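Pimberg Table Swap: Questions I Get a Lot

Last updated 28 July 2020

What is this, exactly?
It's me, my garage, and a lot of secondhand tables! I'm Kazue Sugiyama. I find used dining and side tables, clean them up, and pass them along to people near Pimberg who need one. You can buy one outright or trade in a table of your own.

How does a trade work?
Email me a few photos of your table and the measurements, and I'll tell you what I can give you toward one of mine. I'm usually quick (if I go quiet for more than 3 days, please nudge me, I lose emails like socks).

What size should I get?
Everybody asks this, and my answer is always to get out the masking tape. Mark the outline on your floor and live with it for a couple of evenings. Pull the chairs out too, the way you would if people were sitting in them. I like 90 cm of clear space behind each chair, though plenty of folks get by with less.

If your room is narrow, think hard about rounded ends. I had a square-cornered table in my own kitchen for years and my hip still remembers it.

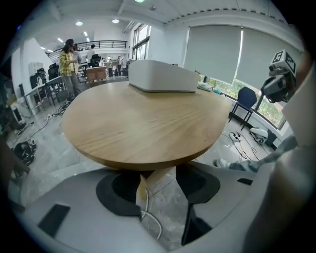 A single leg in the middle is also great for squeezing in an extra guest, because there's no corner leg to straddle. The trade-off is that some of them wobble if you lean hard on one end, so try that before you take it home. I won't be offended!

Do you deliver?
Yes, to Pimberg and Purkley. Dinesh Kaimal does the driving with his van, and he'll carry it up two flights of stairs but not three. Please measure your doorways first.

Can I leave hot dishes on it?
Please don't. Use a trivet, even for a minute. White rings are the number one thing I get written to about, and some of them never come out.

What do I clean it with?
A damp cloth, then a dry one. Skip the spray polish, it builds up and gets sticky.

Can I bring it back?
Within 2 weeks, sure, as long as it's in the same shape. After that we can talk about a trade.

Are you open in August?
Only the first half. Then I'm off to my sister's in Rees, and email will be slow until I'm home.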